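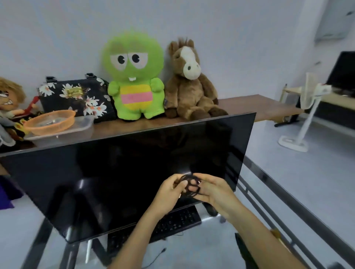
Trondum Loanword List, data card

Trondum is a list of household words that moved between languages, together with the sentences where we found them. It started as a notebook for a reading group and became a table when the notebook was full. The current table has 816 entries. Each entry is one word in one meaning, so a word with two meanings has two rows.

Please read the part about known problems before you use the list for teaching.

What is in the package

words.csv - the main table, one row for each entry
sentences.csv - example sentences, linked to the main table by entry number
sources.txt - short names of the printed sources and what they stand for
changes.txt - what was changed and in which release

All files are UTF-8 and use the comma as separator. If a field has a comma inside, the field is in double quotes. Spreadsheet programs sometimes guess the wrong encoding and then the letters with accents are broken. In this case, import the file and choose UTF-8 by hand. Do not save the broken version over the original.

Columns of words.csv

entry: the number of the entry. Numbers are never used again, also when an entry is deleted.
form: the word as it is written in the receiving language.
language: the receiving language, written in full.
giver: the language from which the word came directly. This can be different from the language where the word was born.
origin: the oldest language we can name with confidence. Empty if we cannot.
meaning: a short meaning in English, normally one to three words.
field: one of kitchen, cloth, furniture, tools, light, cleaning.
trust: a letter, A, B or C. See the next part.

A typical case is the English word "sofa". English took it through French, and the older form is Arabic, so giver and origin are not the same. For "mammoth" we have no row, of course, as it is not a household word, but we still receive it as a suggestion.

How trust is decided

A means that two printed dictionaries agree on the giver language. B means that one dictionary gives it and the others are silent. C means that the dictionaries disagree, or that we followed our own judgment. There are 174 entries with the letter C at the moment. If you make statistics, I recommend to run them once with the C entries and once without, and to report both results.

How the words were collected

The first part was taken from the Mesia notebooks, which were written by hand during the reading group. Morven Ogilvie typed them and corrected the spelling. The second part came from the Stetsiuk card file, where every card has a word on the front and a sentence on the back. Some cards had no sentence, and these words have no line in sentences.csv.

Sentences are short, with a maximum of 20 words. Longer ones were cut at a natural place, and the cut is marked with three dots in square brackets. We did not modernize old spelling.

Known problems

The field "cleaning" is weak. Both collections were made by people who liked cooking words, and you can see this in the numbers of the kitchen field.

In 6 entries the giver column has two languages with a slash between them. A program that expects one language will read this as a new language. They will be divided in the next release, planned for April.

Words for colors of cloth are sometimes under "cloth" and sometimes missing. There was no clear rule when the cards were written, and I did not want to invent one afterwards.

Suggestions and corrections

Corrections are welcome, also very small ones. Please give the entry number, the old value, the new value, and the dictionary with the page. A correction without a source is kept in a waiting list and is not lost, but it can stay there for a long time. I answer letters on Friday.

Use

You may copy, change and share the list for any purpose if you name it as "Trondum Loanword List". The introduction text in the printed edition belongs to Jovmont and is not part of this package.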